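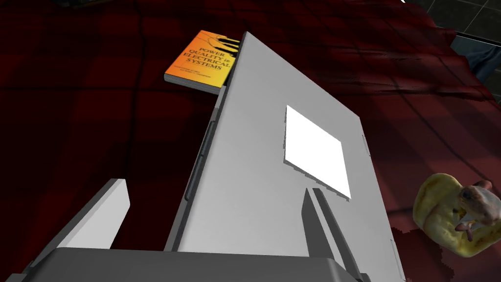
OFFICE & EQUIPMENT

Laptop handover moves to the ground floor

Starting in August, laptops due for replacement will be collected and handed out at the ground floor desk next to the mail room, and no longer from the third floor. The desk is open from 8:30 a.m. to 4 p.m. and closes for lunch between noon and 12:45.

The change comes with the second half of the replacement program. The first 700 machines went out over the spring, most of them to Sales, Claims and the two Isudport offices. What remains is Finance, Legal, the print room and anyone who was on leave when their turn came up. If you are in one of those groups you will get an email from Murali Gowda with a time slot. Please reply even if the slot suits you. Unanswered slots are released after two working days and go to the next person on the list.

Before you come down, save anything you keep on the desktop or in the Downloads folder to your network drive. Those two places are not backed up. In the spring round, 19 people lost files this way, and in most cases we could not get them back. Browser bookmarks will carry over if you were signed in to your work profile. If you are unsure whether you were, open the browser menu and look for your name at the top.

Bring the laptop, the charger and the asset card you signed when you received it. If the card is missing, come anyway and Precious Moodley will look up the number at the desk. Stickers can stay on. Privacy screens should come off, and you can keep yours, but note that the new model is slightly wider and the old screens do not fit it. New ones can be ordered through Adska under "Desk items" and take four or five days to arrive.

The handover itself takes 37 minutes if your mailbox is a normal size – longer if you have never archived anything. You can leave while the mail is syncing and come back for the machine. We would ask that you don't leave it past 4 p.m., when the desk is locked.

Docking stations are staying where they are. They work with the new laptops, although a few of the older ones on the second floor need an update first. If your monitors stay black after you plug in, unplug the dock from the wall, wait a minute and try again. If that doesn't help, send a ticket with the desk number and Henryk Brzozowska will come by.

A word on old equipment at home. Several people have asked whether they can buy their old laptop. The answer this year is no. All returned machines go to Gorkus for wiping and resale under the lease, and we are charged $100 for each one that does not come back. That includes machines in drawers, so if you have one from before the last replacement, please bring it along too. 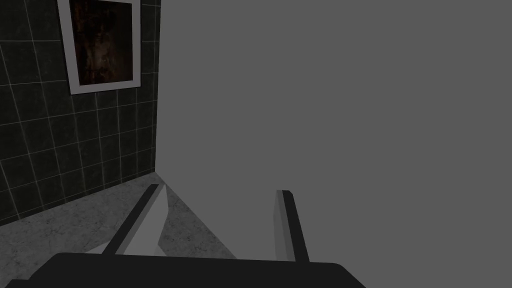

MEETING ROOMS

Nakajima room bookings

The Nakajima room can now be booked in half-hour blocks. The old one-hour minimum left a lot of gaps in the calendar, and several teams had asked for the change. Existing bookings are not affected.

Repeat bookings now run for three months at most and then have to be renewed. You will get a reminder two weeks before yours ends. Questions about the calendar go to Wiesława Malinowski at reception – catering is still handled separately by Cyprian Tokarz, who needs orders by 2 p.m. the day before.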